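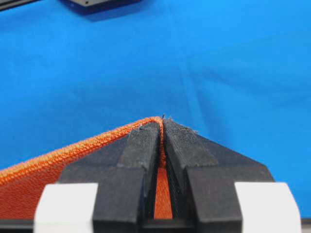

Clundow Cloth Words

A word list of household textile terms in British English, with region, sense and source for each entry. Current release: 1.7.

Contents

The list holds almost 700 headwords for cloths, towels, covers and wipes used in the home. Each headword has one or more senses, and each sense has at least one source. Terms for clothing, carpets and curtains are out of scope unless the same word is also used for a household cloth. "Duster" is therefore included, and its sense as a light coat is recorded as a note only.

Files

terms.csv – one row per sense
sources.csv – one row per source, joined on source_id
regions.csv – the 19 region codes and their plain names
variants.csv – alternative spellings, joined on term_id
CHANGES.txt – corrections by release

All files are UTF-8, comma separated, with a header row. Fields containing a comma are quoted. Line endings are LF. Open the files in a text editor before loading them into a spreadsheet program, as some programs turn the shorter source codes into dates.

Fields in terms.csv

term_id: integer, stable between releases. Numbers of withdrawn terms are not used again.
headword: lower case, singular where a singular exists.
sense: a plain definition, written for this list and not copied from any dictionary.
use: drying, wiping, covering, wrapping, lining, polishing or other.
region: a code from regions.csv, or GEN if the term is in general use.
status: current, dated or obsolete.
source_id: one or more codes separated by a semicolon.
note: free text, often blank.

Status is a judgement. A term is marked dated if the newest source for it is a speaker recalling an older relative's usage, and obsolete if it is found only in printed sources. The two labels were merged in the first release and the split has not been applied to every old entry.

Sources

Terms were drawn from three places: printed household manuals and mill catalogues, the Brirnell postal questionnaire, and notes sent in by readers of the Rosales newsletter. The questionnaire asked for the word used at home for a cloth with a stated purpose, and left a blank line for others. It did not ask for age, which limits what can be said about change over time.

Scans of the catalogues are not included. Page references in sources.csv point to the copies held at Brirnell and may not match other printings.

Coverage

85 per cent of senses have a region code. The remainder are blank, meaning unknown. Blank should not be read as GEN. Coverage is best for the north of England and thin for Wales and the Channel Islands. Scots terms are included where a source gives them, but spellings follow the source and have not been made consistent.

Colour words are not recorded as part of the headword. A "blue cloth" or "yellow duster" is entered under the noun, with the colour in the note field if the source treats the whole phrase as a name. 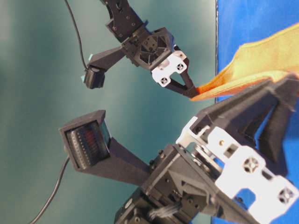
Crumpled cloth in orange and yellow. Colour terms: see Coverage.

Loading

Read terms.csv first, then join the other files as needed. Split source_id on the semicolon before joining, or rows with more than one source will be dropped without warning. The script check_ids.py in the tools folder lists any code that has no match. It needs only the standard library.

Known problems

– "Dishclout" and "dishcloth" are separate headwords, although several sources use them for the same thing.
– The sense of "huckaback" mixes the weave with the towel made from it.
– In 7 entries the source code refers to a lost letter. They are kept, with "letter lost" in the note.
– Sorting by headword places hyphenated forms before closed forms in some tools and after them in others.

Related work

The Drallov list covers the same ground for bed linen and uses the same region codes. The term_id values are not shared between the two lists. A combined index has been started but is not ready for release.

Licence

The data files are released under CC BY 4.0. Credit should read "Clundow Cloth Words" with the release number. The script may be used without credit.

Corrections

Send the term_id, the field, the proposed value and a source. Corrections without a source are held until one is found. The next release is planned for May.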